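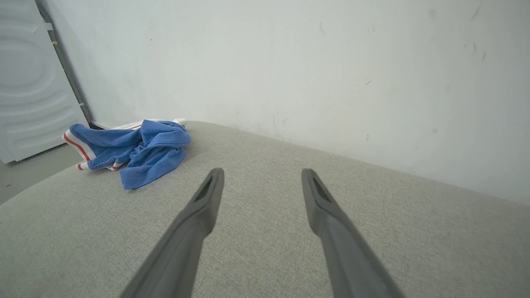 Surely the seat is the worst place in the house for it, went a comment under the last laundry post, and the same reader wanted to know what I had against a basket.

I have nothing against a basket. There is one upstairs and it is used for carrying. The seat by the wall is used for sorting, and the two jobs have different requirements. A basket stacks everything vertically, so the item you want is at the bottom and the item on top hides what is under it. A flat padded surface at knee height lets every piece be seen and picked up separately. I can fold standing up or sitting on the floor beside it. The bed is larger, but it is up a flight of stairs, and anything put on it has to be dealt with before night or moved to a chair.

The commenter is right about one thing, which is moisture. Upholstery holds water. The seat has a woven cover over foam, and the foam is the part to worry about. A cover that gets damp on its outer face will dry from that side in an afternoon. Foam that has taken water through the cover dries slowly and only from the top, and it will smell before it is done. So the working rule here is that nothing goes on the seat until it has reached its dry weight.

Dry weight

I started weighing things in September, after a towel that felt dry left a cool patch on the cover. Touch is a poor test for thick cotton. The outside of the loops dries first and the base cloth stays damp, and a cold room makes everything feel wet anyway. Kitchen scales are better. Each heavy item gets weighed once when it is certainly dry, and the figure goes on a card inside the cupboard door.

The bath towel I use as a reference is 434 g dry. After a 40 degree wash and the 400 rpm spin it came out at 931 g, so it was carrying more than its own weight in water. That is a lot to ask of an indoor airer. The slow spin is the default on the delicates programme of our machine, a Waaka, and I had been leaving it there out of habit for mixed loads. Towels now go separately on the cotton programme with the fastest spin available. I have not yet weighed enough loads that way to give a fair comparison, so I won't print one.

Light synthetics don't need the scales. Sports tops hold very little water in the fibre itself and most of what is left after the spin sits between layers. Check the cuffs, the hem and the inside of the collar. Where there is a doubled edge or a sewn-on stripe the cloth is thicker, and that is the last part to dry. If those are dry, the rest is.

Sorting on the seat

The order I use is below. It has changed twice this year and may change again.

Heavy things go to the back, against the wall side, opened out at least partly. They are folded last, as they take the most room once folded and there is nowhere to put them until the rest has gone.

Light things go at the front. Tops are turned the right way out at this stage and zips are done up. An open zip will catch the weave of the cover, and I have one pulled thread to show for it.

Socks and small items stay in the basket. The front of the seat is rounded and they roll off.

Nothing dark and new goes on the seat at all until it has been through three washes. Loose dye transfers by rubbing as well as by water, and a pale woven cover shows it. The test is a white cloth, dampened, pressed on an inside seam for a minute. If colour comes off on the cloth, the item is folded somewhere else. Blue is the usual offender in this house, and there is a good deal of blue in the wash.

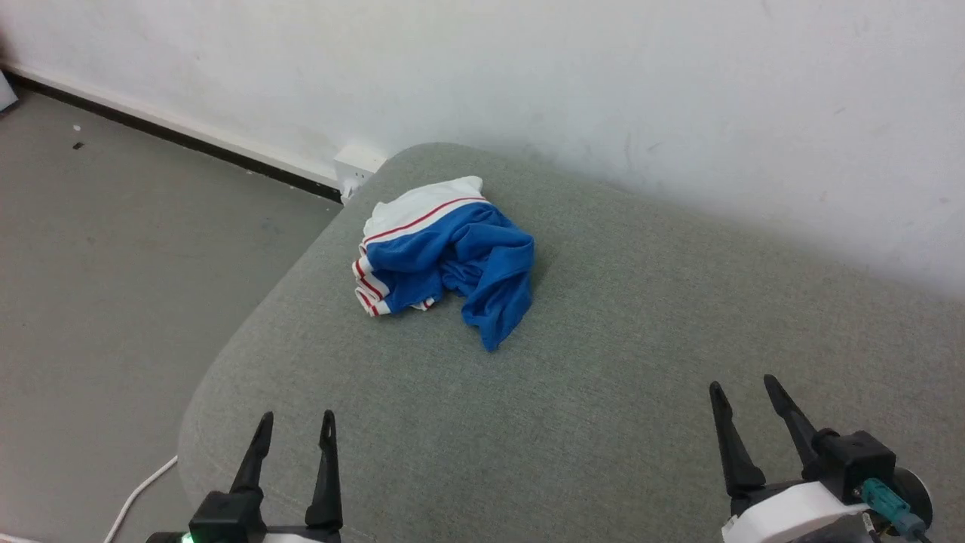

Blue and white top on the seat, still to be folded.

Folding a top with side stripes

Tops of this sort slide about when folded in the ordinary way. The cloth is slippery, and a fold made across the body opens again as soon as it is lifted. What works is this. Lay it face down. Smooth from the collar to the hem with the flat of the hand, once, to push the air out. Bring one side in to the middle, with the sleeve laid straight down along the body. Do the same with the other side. Then roll from the collar to the hem, fairly tight, and tuck the hem band over the end. The roll holds in the drawer and takes about the space of a folded tea towel.

The padded surface helps here. On a hard table the cloth skates when you press on it. A coarse weave grips it enough that one hand is free.

Don't iron the stripes if they are printed. If they are woven or sewn tape, a cool iron through a cloth is all right, though I have never found it worth the bother.

Keeping the cover clean

The cover collects lint, mostly from towels. A rubber glove, worn dry and dragged in one direction, lifts it into a roll you can pick off. A vacuum with the brush fitting does the seam. Do the seam first, or the brush spreads what was in it back over the top.

For marks I have used Ovex upholstery foam, bought in Mundton, where the hardware shop had the last two cans. It took out a tea mark and left a faint ring, which went after I did the whole panel edge to edge. The instructions say to treat the panel edge to edge, and I had skipped that line.

The wall behind is a separate job. Pushing the seat back after vacuuming scuffs the paint, and there is a socket low down on that side that needs to be kept clear. I now leave a hand's width between seat and wall while I work. A sponge takes off some of the grey marks. The others are in the paint, and will wait until I can get a matching tin from the place in Brurnimcombe, which is shut until they finish the floor.

The card in the cupboard still has no figure for the large bath mat. It hangs over both sides of the scales and covers the display.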